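5 November 2022

I have been trying to become a person who deals with the recycling as it happens. The kind of person I was before this is the kind who owns a bag of bags, and next to it a second, larger bag, into which every empty bottle in the house goes to wait for December, when relatives visit and I panic.

The trouble starts with the bin. Mine used to be a tall gray one with a swinging lid, and the lid was a genius piece of design, if the goal was to let me forget what was in there until it refused to swing. I'd push a bottle in, the bottle would push back, and I'd put it on the floor beside the bin, as a sort of note to whoever handles these matters. I live alone.

So I went down to Hinojosa, the housewares place that took over the old carpet store, and stood for far too long in front of the bins. They had a Plesel with a foot pedal and a filter and, I think, opinions. They had a Ritura that splits in two so you can put the wrong thing in either half. In the end I decided the answer was see-through. If I had to look at my empties all day, I reasoned, shame would do what the swinging lid never could.

Shame turns out to be pretty slow. A clear bin full of plastic bottles has a certain shine to it, like a very cheap aquarium, and after four days I'd stopped seeing it as trash and started seeing it as decor. 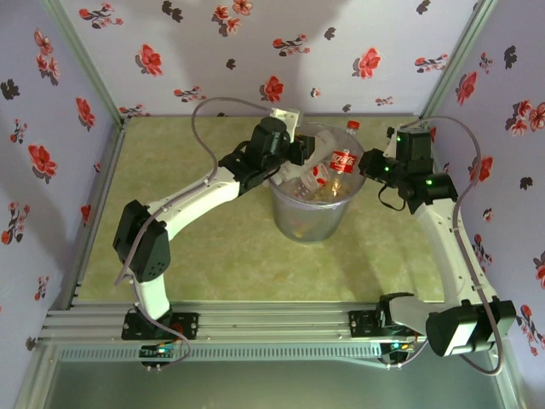 *Three bottles in and already looking full. The red cap is still on.*

About that cap. The city leaflet says caps on. The leaflet before that said caps off, and I spent the better part of a year unscrewing things and keeping the caps in a jar, which I still have, and which I'm told by the new leaflet I should never have started. The labels are another matter. The leaflet says to leave them, my aunt says to peel them, and a Coca-Cola label will let go in one piece only when you're not trying.

Then there's squashing. A soda bottle that keeps its shape takes up a ridiculous amount of room for something that is mostly air, and a round bin that narrows toward the bottom is not on your side here. The first bottle goes in at a slant, the second one lies on top of it out of spite, and the third stands up with its neck over the rim like it's waiting for a bus. I now flatten mine from the bottom up and put the cap back on fast, before they can breathe in again. It makes an awful noise. I do it after dinner and the dog next door has feelings about it.

The drop-off machine at Gesusby takes up to 200 bottles a visit, according to the sticker. I have never brought it more than a bagful, and it has rejected at least one of them every time for being too flat to read, so I may have to rethink the squashing as well. The jar of caps stays where it is until there's another leaflet.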